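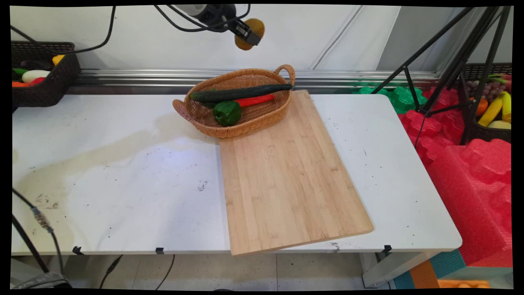 RERNSIDE, March 12, 2025

I have been the assistant coach of an under-elevens soccer team for one season, a job I got by standing near a bag of balls. The head coach is Percy Zapata, who owns a whistle and has opinions about the offside trap. My opinion about the offside trap is that ten-year-olds shouldn't be told it exists.

We tried it against Palomino anyway. Percy yelled "Step!" and three kids stepped forward, one stepped sideways, and our goalie, feeling left out, came charging up to midfield. You can guess the rest. Their striker walked the ball in and then apologized, which hurt more than the goal did.

The league wants us to play on the new turf field in April. It costs $40 an hour, and the old grass one costs nothing and slopes toward the parking lot. I like the slope. We know the slope! We choose to kick downhill in the second half and call it tactics (Percy calls it "game management," but he also calls orange slices "recovery").

There's also talk of new uniforms, for $600 or $700 depending on whether we want numbers on the back. I voted for numbers. I've been calling two different boys Tyler all season and neither one is Tyler.

Practice is at five tomorrow. Bring shin guards, and if anyone has our other corner flag, please put it back in my garage.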